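# White tabletop

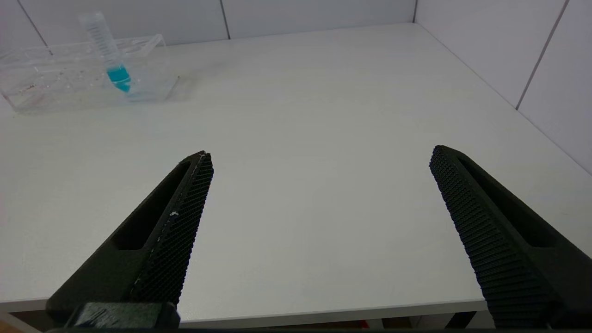

*From the Drondinine Household Reference. Entry prepared by the furniture desk. Last revised in June.*

A **white tabletop** is a flat horizontal work surface finished in white or near-white, used on desks, kitchen tables, workbenches and laboratory furniture. The term covers the top panel only. Legs, frames and aprons are treated under *Table base*.

## Finish

White tops are sold in matte, satin and gloss grades. A matte top scatters light and gives little glare under ceiling lamps, but it holds fine marks more readily than gloss. Under even light a matte white surface can take on a faint gray cast in places, and faint smudges remain visible at close range. Gloss tops wipe clean with less effort and show scratches sooner.

The shade varies between makers. The Zirnness catalog separates "cool white" from "paper white," the second having a slight yellow content. Panels from different batches should be compared side by side before they are joined.

## Construction

Common core materials are particleboard, fiberboard, plywood and solid wood. The white layer may be paint, melamine, high-pressure laminate or a solid surfacing sheet. Painted tops can be sanded and recoated. Melamine and laminate can't be refinished in this way, and damage through the layer is normally patched with a filler or the panel is replaced.

The Mekico bench series uses a single panel 2,000 mm long. A shorter version measures 1,436 mm, a length carried over from an earlier steel frame. Both overhang the frame by 9 mm at the front edge.

## Care

Dust is removed with a dry cloth before any liquid is used. Routine cleaning is done with warm water and a small amount of dish soap, followed by a clean damp cloth and then a dry one. Scouring powder and abrasive pads leave polished spots on a matte finish. These spots reflect more light than the surrounding area and usually can't be reversed.

Rubber feet and dark plastics may leave gray transfer marks. Isopropyl alcohol lifts most of them from laminate but may soften some paints, so it is first tried on the underside.

## Use

White tops are chosen for sorting, assembly and sewing work, where small dark parts must be easy to find. White thread, paper and clear plastic are harder to see against them, and a colored mat is often laid over part of the surface. The Kırmızıgül mat, 300 mm wide, is red on one side and gray on the other.

## See also

- Table base
- Edge banding
- Work mat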